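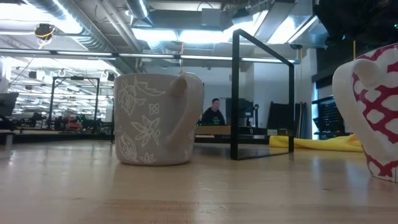

Gray mug with the line-drawn flowers, red and white one at the right.

FAQ

Home | Sites | Data | Join | FAQ | Contact

What is the Bevbridge Seed Dispersal Project?

Field study, small team. We look at how far seeds travel along old hedgerows and ditch banks, and what happens where the hedge has a gap in it. Mostly hawthorn, spindle, a few weedy things nobody funds. Started as Nayeli Camacho's thesis chapter and got out of hand.

Where are the sites?

Eight farms between Bevbridge and Ultau. Exact locations not public, please don't ask. Two of the landowners let us in on that condition.

How many seed traps do you have?

317 in the ground right now. Numbers on the old map are wrong, use the newer one on the Data page.

What's a seed trap?

Funnel, mesh bag, stake. Seeds drop in, bag gets swapped, bag goes to the lab. If you find one on a walk leave it alone. If it's knocked over, send us the tag number and we'll go fix it.

How often are bags collected?

Every two weeks in fruiting season, monthly otherwise. August is a mess because half the team is away, so expect a gap in the data there. It's flagged in the file.

Can I download the data?

Yes. Trap counts are up, one file per site. Bird survey data isn't, Farzad Mirzaei is still cleaning it. Don't email him about it. Email the project address.

What does "200 m class" mean in the distance table?

Everything that landed between 70 and 200 meters from the nearest fruiting shrub of that species. Under 70 is "near". Over 200 is "far" and there's not much of it. We know the classes are lopsided. They were set before the pilot and changing them now would break comparison with the first season.

Why is the "far" column blank for Viretti?

Viretti is the small site, no trap there sits that far out. Blank means not sampled. Zero means sampled and nothing found. Please don't fill the blanks with zeros, we have reviewed two papers that did this.

Do you use genetics?

Some. Sylvain Gautier runs maternal matching on spindle seeds only, from the hard outer tissue. Slow and pricey. Results for three sites so far, rest when the money comes.

Which model do you fit?

Dispersal kernels, a few shapes, compared side by side. Code is in the repository with a readme that Hooman Bagheri swears is up to date. If it won't run, check your package versions first, then open an issue.

Can I join as a student?

Masters projects yes, usualy two a year. Write to Jamshid Babaei with a paragraph on what you'd want to do. A CV is fine but the paragraph matters more. You need to be OK with mud, nettles and sorting tiny seeds under a lamp for hours.

Do I need a driver's license?

Helps a lot. Not required, we pair people up.

Is there pay for field help?

Travel and lunch. Paid hours only for the summer assistant post, advertised on the Join page when open.

Can I visit the lab?

Thursday afternoons, ask first. Bring seeds if you want something identified, dry, in paper, not plastic. Write down where and when you picked them up or we can't do much with it.

Can I reuse your figures?

Yes with credit. Teaching use, no need to ask. For print, ask for the big version, the ones on the site are to small.

I wrote and didn't hear back?

Fieldwork. Write again.

Recent

Bright fellowship: what it pays for
New trap map, all sites
Spindle matching, first results
Notes on storing seed samples
Call for summer assistant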